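Reporting Bullying and Mistreatment at School: Questions Parents and Students Ask

This page covers how the Etim helpline works with students and families in the Clatel school district. It was last reviewed in August. If someone is in immediate danger, call 911 first and contact us afterward.

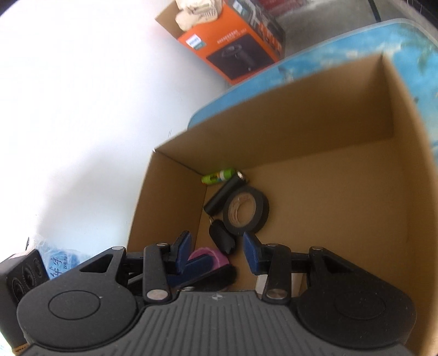
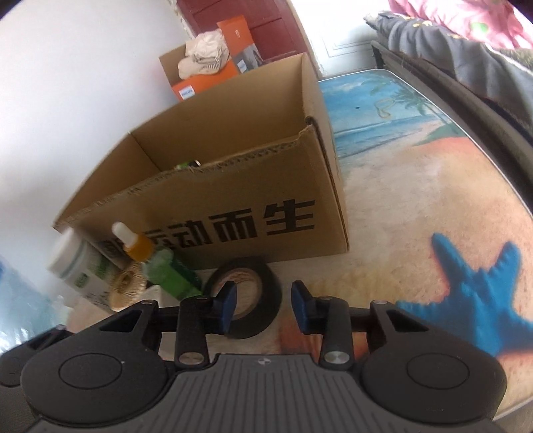
Who can contact the helpline?

Any student, parent, guardian or school employee in the district. You do not have to be the person being bullied. About a third of the people who write to us are classmates who saw something and did not know who to tell. Grandparents and neighbors can contact us too.

Do I have to give my name?

No. You can make a report without a name, and we will still read it and pass it on. An anonymous report is harder to follow up, though. If the school needs to know which hallway or which class period, we have no way to ask you. Many people choose the middle option, where we know who you are and the school does not.

Will you tell my parents?

If you are under 18, it depends on what you tell us. We do not call home over an ordinary report about name-calling or being left out unless you ask us to. If you tell us that you are being hurt or that you plan to hurt yourself, we have to bring in an adult who can help. We will tell you before we do it whenever that is safe.

What if the problem is at home?

Tell us anyway. Some students are yelled at, threatened or hit over grades, and many of them think it doesn't count as a real problem because it is their own family. It counts. Our staff are required by law to report suspected abuse to child protective services. That report goes to the county and not to your school. Sajib Marikar handles these calls on most afternoons, and you can ask for him by name.

What if the person mistreating my child is a teacher or coach?

Use the same form and check the box marked "staff member." Those reports skip the building principal and go straight to Tane McKinnon in the district office. Please write down the words that were used as closely as you can remember them. "He was rude" is hard to act on. The sentence he said in front of the class is much easier.

What should I include in a report?

Where it happened, when it happened, who was there, and whether it has happened before. Screenshots help if it took place in a group chat. Save the whole conversation if you can — single messages are often disputed later. Do not go back into the chat to collect more, and do not reply on your child's behalf.

How long does it take?

A person reads each report within 2 school days. The school then has ten school days to look into it and write back to us. Investigations that involve more than one school take longer, and the ones that come in right before a break always do.

Will I find out what happened to the other student?

Usually not. Schools cannot share another child's discipline record with you. You can ask what is being done to keep your own child safe, and the school should answer that in writing. Seating changes, a different lunch period and a different bus are all reasonable things to ask for.

My child begged me not to report it. Should I wait?

Talk to your child first and find out what they are afraid of. It is often that the whole class will find out. You can call us and describe the situation without naming anyone, and Ebuka Onuoha or another counselor will go over the options with you. If there have been injuries or threats, do not wait.

What happens if the bullying continues after a report?

Send a second report and mention the first one. Each report gets a case number, so keep yours (they look like 1148, no letters). A second report on the same case goes to a district reviewer. If you are still not satisfied, you can ask for a meeting, and you can bring someone with you.

Can my child get in trouble for a report that turns out to be wrong?

No, not for an honest mistake. A student who makes up a report on purpose can be disciplined under the code of conduct. We see very few of those.

Is there a cost?

No. The helpline is paid for by the district and a yearly grant from the Grorach Fund. Counseling is also free for the first six visits.

What languages do you work in?

English and Spanish every day. For other languages we use a phone interpreter, which adds a few minutes at the start of the call. The written form can be filled out in any language.

How do I reach you?

Dial extension 900 from any school phone, use the form on the district website, or stop by the counseling office at Mokov Middle School. Phones are answered from 7:30 a.m. to 6 p.m. on school days. Messages left after that are returned the next school morning.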